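Print this page | E-mail to a friend

Finished the Ardeleanu at last. Took me most of July and I nearly gave up at chapter 4, all those cousins. But the second half! Read it in two evenings, tea going cold, phone ignored.

It's a family saga, sort of. A grain merchant, his daughters, a house called Lallton that gets sold and bought back and sold again. My sister Touran said it was slow. It is slow. Didn't mind. Bakov does slow too and everyone calls him a genius, so.

Things I liked – the letters, the aunt, the long bit on the train. Things I didn't – the ending, which is over in 9 pages and leaves the youngest daughter standing in a post office. Why? Felt like the last chapter had gone missing at the printers.

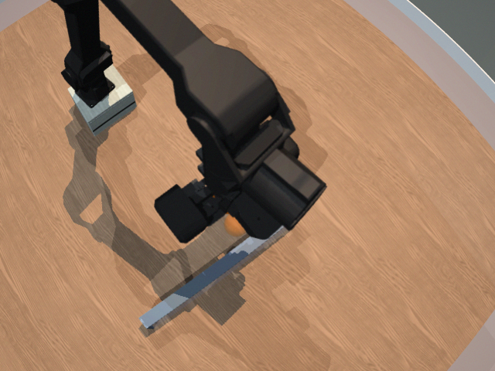
Zohreh Azimi
Reader, re-reader, blog owner

Anyway. Next up is the big Bakov, 1,000 pages and tiny print. Negin Fallahi lent me her copy and it has her pencil notes all down the margins, so I'm sort of reading 2 books at once. She disagrees with him a lot. Might be the better book of the two.

Jonalyn asked in the comments for something short and cheerful. Try Uva, if you can find it second hand. Set in a seaside boarding house, very silly, I laughed out loud on the bus wich I never do.

Still owe Parviz a list of crime novels for his holiday. Will do it at the weekend, promise. If you've got favourites, leave them underneath – not too gory please, he's squeamish.

Print | E-mail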